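3.2 Containers and surfaces

Sorting tasks in the home usually end with small things put into something open: a tray, a drawer, a basket. We follow Karpenko in treating the rim of the container as the boundary of the task – an object counts as stored once it rests inside the rim, whatever its position there. Each of the 18 layouts used cubes of equal size, so that color was the only cue for telling them apart.

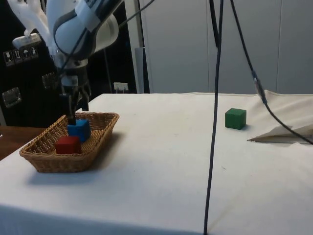 Figure 2. Layout 6: blue and red cubes in the wicker basket, green cube on the cloth.

The shallow basket was kept for all layouts in this group. Woven walls give an uneven outline and a soft shadow on white cloth, and raters in the Zinchenko study placed the edge of such containers less consistently than that of smooth boxes. Folds in the cloth were left as they fell – Section 4 reports the ratings with and without them.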